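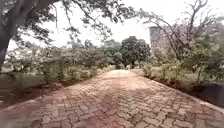
Grounds & Planting Team

Sonance Park > Grounds > Talks > Paths and Edges

Speaker notes, Monday session, 10 min slot. Keep it moving.

Start with the paving. Herringbone, reddish-brown concrete blocks. Why herringbone - locks up under wheels, doesn't creep the way a straight bond does. Ask who's laid one. Someone always has.

Colour: faded, dusty. Fine by me. Don't let anyone talk us into sealing it, we had a quote from Plorkis and it was silly money. Stiff broom, then see.

Faint dark stains here and there. Not worth a special trip. Paler blocks dotted about, I like them, leave.

Kerb on the right. Low, pale, clean line. Soil stays put behind it, mowing and sweeping both easier.

Left side no kerb. Bare earth comes down a slope to the blocks, ragged edge. This is the bit I want to spend time on!! Heavy rain + slope + bare soil = mud on path. Options:
- match the kerb, 77 metres by my tape, dear
- ground cover along the bottom, cheap, slow
- bark mulch. will slide. say so

My vote ground cover. Prinano nursery can do 300 plugs in October, price on the handout (remember handouts).

Shrubs both sides. Dense on the right, mixed heights on the left, keep it mixed, no hedge-trimmer haircuts please. Lift the lower branches only where they lean over the paving. Shade at the near end is lovely in summer, dont thin the canopy just for the sake of it.

Questions. If they ask about the Khan Lane entrance, thats the next talk.

Contact the grounds office, ext. 222 | © Sonance Park | Back to top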